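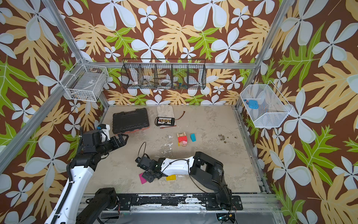 When my partner and I moved to Jandcombe, the first argument we had in the new apartment was about the walls. I grew up in a place where all walls were white, and where my mother painted them again every second spring, so for me a wall with a pattern was something you found in a hotel or at your great-aunt's. My partner wanted wallpaper, and wanted it big. I thought that large flowers would make a small room smaller, and I said so many times. I was thinking of a print very much like that one, with pale flowers of five petals and lime-green ferns on a chocolate-brown background, and I was sure that I would feel tired after one week of looking at it. I have now lived with a dark pattern since January, and I want to write down what I learned, for other people who are afraid of it as I was.

Our hallway is narrow and has no window. For a long time I believed the rule that a dark space must be painted light. We tried it. The white paint in the hallway looked gray in the morning and yellow in the evening under the lamp, and each touch of a wet coat left a mark on it. A light color needs light to work with, and our hallway did not have any to give. The brown paper does not try to be bright. When you open the front door you see leaves, and the corners of the hallway seem to be farther away than before, which I did not expect.

The choosing took us longer than the hanging. There is a shop here called Tillska where they let you take home the sample books for 2 nights if you leave a deposit. I recommend this very much, if your shop permits it. A small square of paper tells you nothing about a large print. In a small square you get half a petal and a piece of stem, and you have to imagine the rest, and I imagined it wrong every time. We put the open book on a chair in the hallway, and we walked past it with shopping bags, with the lamp on and with the lamp off. One pattern that I liked in the shop looked like wet cabbage at home. Another one, which I had laughed at, was the one we bought.

It is from a collection named Quintela. I do not know if it is still sold, so please do not write to me about this, I cannot help you. The leaves are mustard and green and the ground is a very dark brown, almost like coffee. The flowers are less white than I would have liked, but my partner says this is the reason it works, and perhaps this is correct.

Now about the repeat. This is the word for the distance after which the pattern begins again from the top, and I had never heard it before in any language. With a large print the repeat is also large, and you lose a lot of paper when you match one strip to the next. The first calculation I made was by the area of the wall, like for paint, and it was much too low. We had to go back for 2 more rolls. Luckily the shop still had rolls with the same batch number. If the batch number is different, the brown can be a slightly different brown, and in a hallway you will see this line every day for years.

For the hanging we used the kind of paper where the paste goes on the wall and the strip stays dry. I thought this was a trick for lazy people, but it was much cleaner. The first strip must be vertical, and you must not trust the door frame for this. Our door frame leans to the left. We used a weight on a string and drew a pencil line, and I started from the line. The second strip was easy. Then came the corner, and I do not want to talk too much about the corner. You should never try to bend a full strip around it. Cut it so that only a small part goes around, and hang the remaining part as a new strip with its own pencil line. There will be a small error in the pattern. One fern in our corner has a leaf which does not belong to it. My partner finds it every time, and our guests do not find it unless we show them.

We paid roughly 200 for all the paper, the paste and a good brush. The cheap brush that came before the good brush is not in this sum. It lost its hairs in the paste and I had to take them out with my fingernails.

Something I would do differently is the ceiling. We left it white, and the edge where the brown stops is very hard. I saw a café on Drakari Street where they painted the ceiling in the mustard color of the leaves in their wallpaper, and the room felt finished. I asked at Tillska for a paint like this, and they mixed a little pot for me to try. At the moment there is a yellow square over our coat hooks. I like it in the evening. In the morning I am not so sure, so I will leave it there for some weeks before I decide.

My mother came to visit us and stood in the hallway with her coat still on. She said that it was very brave, and in my family this is not a compliment. But later she asked me how the paste works and whether it is possible to wash the paper. It is possible, with a soft cloth which is almost dry, and you must not rub. She wrote this down on the back of her train ticket.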